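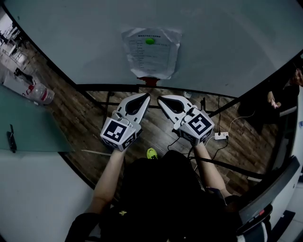

16/05/2021

Back from the Gotbridge regional and too wired to sleep, so I may as well write it down while I'm still annoyed.

They said 400 players. I doubt it. There were empty tables all along the back wall by round two, and the pairings sheet stopped at 171. Maybe the rest were there in spirit. Entry had gone up again too, and for that we got a promo card I already own and a bottle of water.

I played the Qaisi control list, 63 cards, because I couldn't decide on the last cuts and ran out of time. Everyone online says going over 60 is a beginner's mistake. Everyone online also said Qaisi was dead in November, and I've been winning with it since.

Round one was a mirror match that went to time. Round two I lost to the Wenetar deck, quickly, twice. I still don't believe that deck is as good as people claim. It gets the perfect opening hand or it does nothing, and today it got the perfect hand. Then I saw it in the top eight three times over, so fine, I'll keep an eye on it, but I'm not buying the cards at these prices.
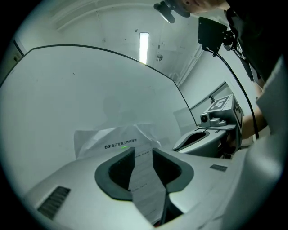

Rounds three to five I won without much trouble. My opponent in four kept a one-land hand and then complained about luck for the whole match. I've done the same, so I kept my mouth shut.

Round six was the one that hurt. I had the game locked up, or thought I did, and tapped the wrong land. Couldn't counter the one spell that mattered. The judge was nice about it but there was nothing to rule on. A draw would have kept me alive and I didn't even get that.

Finished four and two. The prize was store credit at Werow, whose singles are always marked up, so call it half of what they say it's worth.

The drive home took 90 minutes with the roadworks. Spent most of it going over that land. They've announced another one here with "improved prize support." We'll see. I'll probably go, and I'll probably cut those three cards first, though I'm not convinced they were the problem.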